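Ticket 2303: Show entry went through twice, and one dog has the wrong class
Opened August 20, 2023 by Hwa-young Seol
Status: Resolved

Hello there, I hope this is the right place to ask! I entered my two dachshunds for the Olthorpe show last night and the page sat spinning after I hit Pay, so (silly me) I hit it again. Now I have a pair of confirmation emails and Wornden is down in the puppy class, which would make her laugh if she could, as she's a veteran with a gray muzzle. Fakorari looks fine. I've tried signing out and back in, and I tried my husband's laptop too, with the same result. We'd also love a camping spot near the ring if there are any left, but I know that's cheeky.
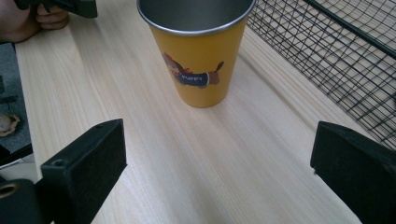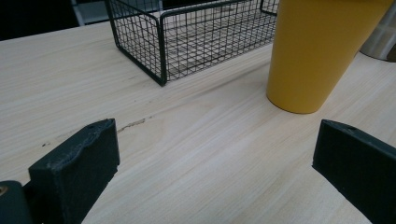
Yellow cup with the dachshund on it, first picture; wooden tabletop in both.

Reply from Dirk Leemans, entries desk

Hi Hwa-young, what a nuisance, I'm sorry! I can see both payments. I've canceled the second one and sent the money back to your card, so please give the bank a few days. The class is a puzzle. Could you open Wornden's profile and tell me what birth date it shows?

Reply from Hwa-young Seol

Oh dear, it has her born this February! I updated her vet details back then and I must have typed over the wrong box. I've fixed it now, but the entry still says puppy.

Reply from Dirk Leemans

Thank you, that explains it. The entry keeps the date it was made with, so I removed hers and added it again from my side. She's in veteran now, ring 2, and her catalog number is 37. Give the page 15 minutes and then refresh. Camping is booked through a separate form, and I've put the link in your email.

Reply from Hwa-young Seol

All showing correctly, and the camping form went through the first time (I only pressed once!). Thank you so much, Dirk. Please go ahead and close this.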